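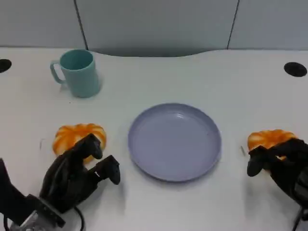
The right hand on our two-hand bench has started holding on to things after the controller believes it has let go, and since it nipped my thumb yesterday afternoon I figure it is time to stop grumbling at my desk and ask you good people. We run a pair of Cheon hands on a Pradico controller, and the task could not be gentler: each hand picks up a little orange and white pumpkin and sets it on the plate between them, then they back off and do it again. The mug at the back stays where it is and only matters to the vision people. The left hand behaves like an angel. The right one comes in from above with its thumb down the plate side of the pumpkin, same as always, and most of the time all is well. Then every so often it reaches the release step, reports open, and the fingers stay right where they were.

What happens next is the part I don't like. The arm trusts the report and retracts, pumpkin and all, and then the controller notices the finger position doesn't match and throws fault 107, "position disagreement." The arm stops. The hand does not go limp and it does not open. It just sits there squeezing. Yesterday I pressed pause, reached in, and wiggled the pumpkin to get it loose, and the moment I had my thumb beside it the hand decided to finish the release, opened an inch, then closed again to its last commanded grip. No blood, plenty of language. My thumbnail is a fine shade of purple and my daughter has offered to paint the rest to match.
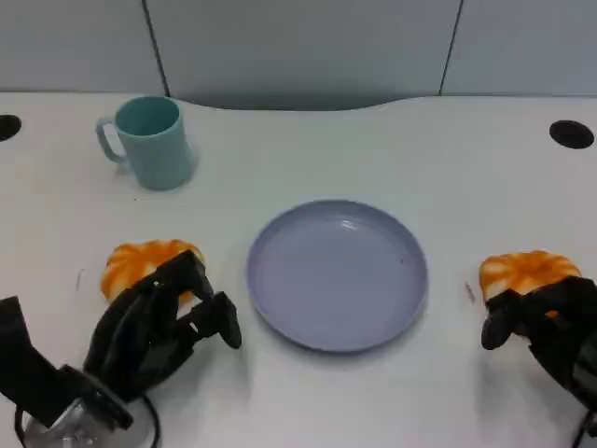 Last edited by kosmas_m at 4:52 PM (added what I've tried so far)

So, what I've tried. I swapped the right-hand cable for the spare out of the drawer and got the same fault before lunch. I rehomed the fingers, cleaned the pads, and slowed the release down to half speed, and that last one seemed to help for a while, though I may have been kidding myself. The cycle counter on the right hand read 1224 when the first 107 came up. The left hand has done more than that and has never complained. I have not opened the hand up yet, mostly from cowardice, and partly from not wanting an argument with Cheon over the warranty seal.

Two questions, then. Has anybody seen a 107 that comes and goes like this? And what do you all do when a hand stops with something in it and you need that something out?

Thanks in advance, and sorry for the long post. My wife says I can't order a sandwich in under ten minutes.

Kosmas Manolakis

Views: 1224
Replies: 8

(I swear I didn't plan that view count, it was sitting there when I came back to fix a typo. K.)

Reply 1
mercedes_a

Oh Kosmas, your poor thumb! Ice it, and please write it up wherever you write such things up, even if it feels silly for a bruise. We had a near miss on our Plellau line that got waved off as a pinch, and the second time around it was a glove and very nearly a finger in the glove.

On the second question first, as that's the one that matters to me: pause is a motion hold. It keeps the motors powered and it keeps the command queue. When you wiggled the pumpkin you moved the fingers enough for the controller to see the mismatch clear, and it picked the queue right back up. I'd bet my lunch on it. At our place we cut power to the hands with the enable switch, wait for the amber light to go out, and only then go in. It's a nuisance and everybody complains and we do it every time.

Mercedes Arboleda

Reply 2
jdcho

I'm going to disagree with Mercedes a little, and I hope in a friendly way. Cutting power is right for a hand that backdrives freely. If yours are the older Cheon build with the worm drive, killing the power leaves the fingers locked at whatever force they had, and then people start prying, and I have seen a screwdriver slip and go into a palm. (Mine. It was a small screwdriver, but still.) I would much sooner stay powered, clear the queue, drop to manual mode, and jog the fingers open from the pendant with both my hands on the pendant. Then cut power and pick up the object.

As for the 107, check the thumb. It's always the thumb.

Jong-dae Cho

Reply 3
mercedes_a

Jong-dae, I'll grant you the worm drive, and ouch. But "stay powered and be careful" depends on the person being careful at the end of a long shift, and I've met people at the end of a long shift, including me. And if the controller already disagrees with itself about where the fingers are, I'm not keen to let it drive them. If it's locked with the power off, then the pumpkin can stay locked in there until someone fetches the release key. It's a pumpkin. It'll wait.

Reply 4
kosmas_m

Thank you both, this is more help than I got in a week of staring. They are the newer build, so they do backdrive, though it takes a good firm push. I tried Mercedes' way this morning with the enable off and the fingers came open by hand with no drama at all. I also went back through the log from yesterday and she is right about the queue: release, 107, pause, fault cleared, release resumed, then grip. The grip was the start of the next cycle. It was going for another pumpkin and found me.

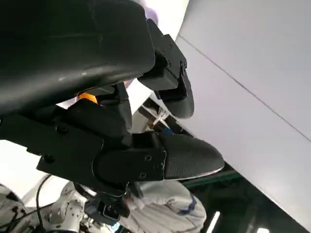 The other thing I noticed with the power off is that the fingers don't all feel the same when I work them through their travel. I went back and forth between the two hands like a man choosing melons. On the left everything moves with the same smooth drag. On the right, the thumb has a little notch in it near the closed end, a spot where it catches and then lets go with a tick I can feel more than hear. If I come up on it slowly it sits in the notch. If I come up on it fast it goes straight through. That doesn't square with half speed helping, so maybe I was kidding myself after all.

Reply 5
jdcho

It's always the thumb.

Sorry, I'll be useful. A catch near closed on that build is usually the pivot screw backing out just far enough to rub on the side plate. Put a hex key on it before you touch anything else. If it turns at all under light pressure, you've found it. And slow release would make it worse, so yes, I think you were kidding yourself, and I say that with affection.

Reply 6
hyunseo.moon

Hello all, long-time reader. I'd be careful about calling it solved with the screw. We chased the same fault in a Kimer cell last September and tightened every screw in sight, and it came back two days later. Ours was the position sensor reading off the motor side, so the motor had opened and the finger hadn't, and the controller reported open in perfectly good faith. The screw may be why it sticks, but the early "open" report is a separate problem, and that's the one that sends the arm off carrying something. You can set the Pradico to wait for the finger-side reading before it lets the arm move. It costs a bit of cycle time and I think it should be the default.

Hyun-seo Moon

Reply 7
kosmas_m

Well, Jong-dae, I owe you a coffee. The pivot screw on the right thumb turned with hardly any push from the hex key. I took it out, cleaned it, put it back with the thread lock the manual asks for, and the notch is gone. I checked its neighbors while I was there and they were all snug.

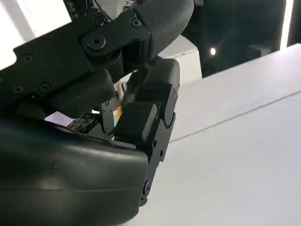

I also made Hyun-seo's change, so the arm now waits until the finger itself says it has moved. It does feel slower, and I've already had one remark about it from down the hall, which I have chosen to enjoy. I ran the bench all afternoon with no 107, but with a fault that took days off between visits I'm not calling it cured. Enable goes off before anyone reaches in, and I've taken resume off the pause button so it needs a fresh start from the pendant. I wrote up the thumb too, Mercedes. The form had a box for "object involved" and I put down pumpkin.

Reply 8
boram_j

Glad it was a small bruise. One thing to add for anyone finding the thread later: after you change the Pradico wait setting, save it to the startup profile or it goes back to the old behavior at the next power cycle. We lost it that way and ran a whole morning thinking we were covered. Kosmas, could you power it down and up and check yours?

Bo-ram Joo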